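3.2 Small appliances in shared student kitchens

The second part of the study looks at which cooking devices residents keep for themselves and which they are willing to share. We visited the kitchens of two residences, Gemar and Flonmont, and we spoke with the residents in the language they preferred. The interviews at Flonmont were done by the third author, Marwa Gaber, who had lived in the building before. In both residences the rules allow a toaster on the common table, but a device that boils water must be registered with the housing office.

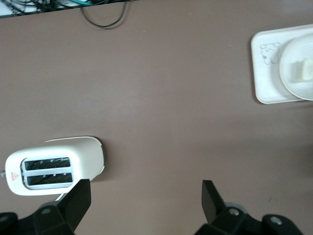 Residents described the toaster as something that belongs to the room. They did not ask before using it, and most of them could not tell us who had bought it. Cleaning was a different matter. At Gemar the crumbs were the most common subject of written notes between residents, and in six of these notes the writer did not sign a name. We interpret this as a wish to avoid a direct conflict with people who live behind the next door.

The electric pot had another position. It was usually bought by one person in the first weeks of the semester, often together with rice and dried noodles, and it was kept in the bedroom at night. Several residents said that they lent it only to friends who cook similar food, for the smell stays in the lid. One resident of Gemar explained: "The toaster is for everybody. The pot is like my bed." 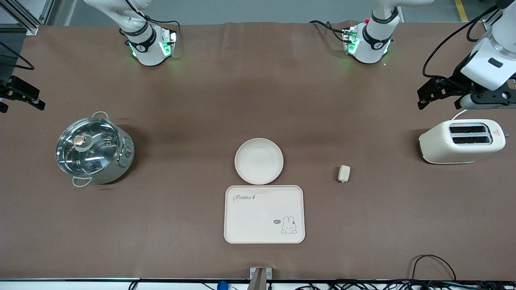
Figure 2. Appliances and tableware of the kind discussed in this section: electric pot with glass lid, plate, tray and two-slot toaster.

This difference agrees with the results of Trịnh and Hứa, who found that wet cooking is felt as more private than dry heating. However, their residents paid for electricity separately, and ours did not. We therefore cannot say if cost has an influence on sharing. It is also possible that the registration rule makes the owner more careful, because the owner's name is on the form and the office will write to this person if there is damage. We return to this question in Section 4, where the answers from June are compared.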